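Home Openings Working Groups Events Contact

Call for participants: working group on good practice for bench robots

Vulum is looking for 14 people to join a working group on good practice for small robots that handle labware. The group will write a short guide for teaching labs and small test labs. Work starts in March and runs for 24 weeks, mostly by video call, with two days on site at our Skirness lab.

The guide will cover bench layout before a run, approach and grip on upright tubes, open containers within reach of the arm, finger inspection and stop procedures. A first draft exists. It has 131 clauses, and many of them overlap or say too little. Cutting it down is a large part of the job.
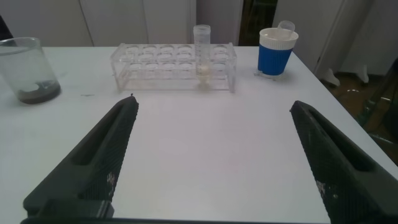
Gripper approach to a single tube in a clear rack, with open containers on either side.

Open containers are where the draft is weakest. It says to keep them "clear of the work area" and leaves it there. We want people who can turn that into a distance, a check and a line on a form. Wear on the fingers needs the same treatment — the draft asks for regular inspection but gives no limit for scuffing on the gripping faces.

Who should apply

Lab technicians, robot operators, safety officers and instructors. You need at least one year of hands-on work with a robot arm or an automated bench. Programming is not required. You should be able to read a draft closely and write comments other people can use.

What we offer

A payment of $2615 per person, plus travel and lodging for the Skirness days. Members are named in the finished guide unless they ask not to be.

How to apply

Send one page on your work with bench robots and one rule you would add to the guide — or take out. Address it to Mervyn Treloar, Working Groups, Vulum.

Posted 2022-11-19

Comments (3)

benchside_k: Can two people from the same lab apply?

M. Treloar: Yes, but please send separate applications.

Akgül: We wrote our own finger inspection sheet last year. Glad to share it even if I don't get a place.

Related

Instructor, robot safety basics (part time)
Reviewers wanted: Driltolgate checklist for shared benches
Notes from the Skirness open day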